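Section 4. Setting a Place with the Tray

The Forkley table set is meant to be laid out the same way every time, so that anyone sitting down finds the dish, spoon and fork where they expect them. Read this section once all the way through before you lay the first place. For care of the handles, see Section 5.

Before you start

Clear the tabletop and wipe it with a damp cloth, then dry it. Grit left under the tray will scuff a painted or coated surface. If you use the Truler non-slip liner, cut it 4 inches shorter than the tray so that it does not show past the rounded ends.

Check that you have:
Tray
Shallow dish
Spoon
Fork
Cup (not included)

Laying the place

1. Hold the tray by both ends and lower it flat onto the table with the long side facing the diner. Do not drag it by the rim.

2. Leave room at each end. A cup goes at the right. The left end can take a small plant or a napkin holder, as long as leaves do not hang over the food.

3. Set the dish on the tray, left of the middle. The open part of the tray is for bread, a lid or a second small dish.

4. Lay the spoon in front of the tray on the left and the fork in front of it on the right.

5. Turn both pieces so the heads point in toward the tray and the handles spread outward. The two should mirror each other.

6. Slide the fork back if the tines touch the tray. They can come close to the rim, but they should not rest on it.

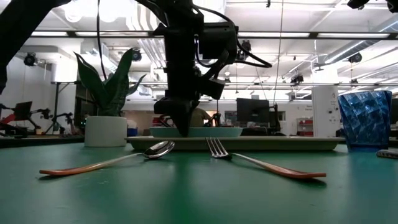 Figure 4-1. Spoon and fork angled toward the tray, with the dish left of the middle.

If you prefer a straight setting, turn both handles to point directly at the diner and keep the spoon on the left. The angled setting is easier to reach from a wheelchair or a low seat, and it takes up more width. On tables narrower than 76 cm, use the straight setting.

Note: The tray has sloping ends and is not a carrying tray. Take the dish off before you move it — even a short distance.

Note: Pfister dishes from the older range also fit, but the foot is wider. Center the dish between the long sides and press down lightly on the rim to check that it does not rock.

CAUTION: Do not place a dish straight from the oven on the tray. Let it cool on a rack first.

CAUTION: Keep forks out of reach of small children while you are setting up. Lay the cutlery last.

Clearing the place

1. Remove the cutlery first, then the cup.

2. Lift the dish with both hands and scrape it before washing.

3. Wipe the tray with warm water and mild soap. Scouring pads and Teltudness powder cleaner will dull the finish.

4. Dry the tray and store it flat. Up to five trays can be stacked with a cloth between each one.

Revised May 2023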